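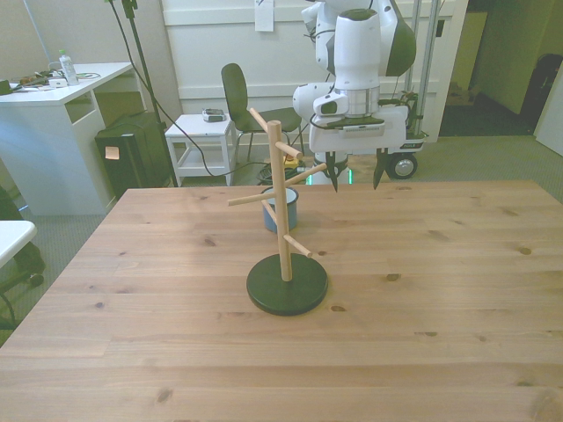
Fault finder wanted for a robot arm that lets go too soon

Neltlow is a small group teaching robot arms to do household jobs, and we have a problem we would love somebody's help with. Out of 326 attempts at hanging a mug on a mug tree, the gripper opened early on 24. Each time the log says the mug was safely on its peg. Each time it was on its way to the table, or the floor!

No one has been hurt, but a robot that drops things while reporting success is a safety matter and we are treating it as one. All runs at full speed stopped on Tuesday, June 16, 2020, and they stay stopped until we know the cause.
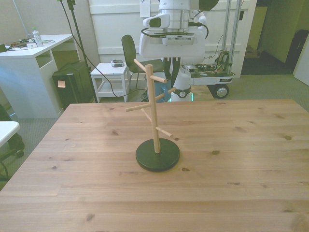

The fault itself is slippery. It comes in clusters, then goes away for days, and Tomos Wogan has already swapped the gripper controller and rewritten the release check without shifting it. Our best guess is that a light knock against the wood gets read as the mug's weight coming off. With pegs sticking out at so many heights and angles there is plenty to knock against on the way in, and a low peg behaves quite differently from a high one. We may be wrong, and we'd be delighted to be shown why.

What you would do
Go through the logs (we call the logging tool Gilo, and it has its moods) and match them to the video. Set up slow, repeatable runs that bring the fault on. Write up what you find in plain words, including the dead ends.

What we hope you bring
Some practice in tracing faults in machines of any sort – lifts, looms, printing presses, all good. Enough Python to read our scripts and change them. The nerve to press stop when something looks off, whoever is in the room. A degree is fine but we don't ask for one.

The post is full time at our Osorthorpe workshop for five months, and could well run longer.

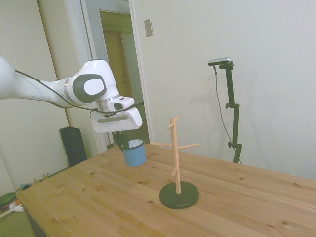 Will I be working close to the arm while it moves?
Only at reduced speed, with a second person at the stop button, and after two days' training with Delyth Bevan. She wrote our safety rules and she is very good company.

To apply, send Delyth a page on a fault you chased down and how you knew you'd got it. Please put "Jenkins" at the top – it's our name for the project. We read everything and we answer everyone, usually within the week.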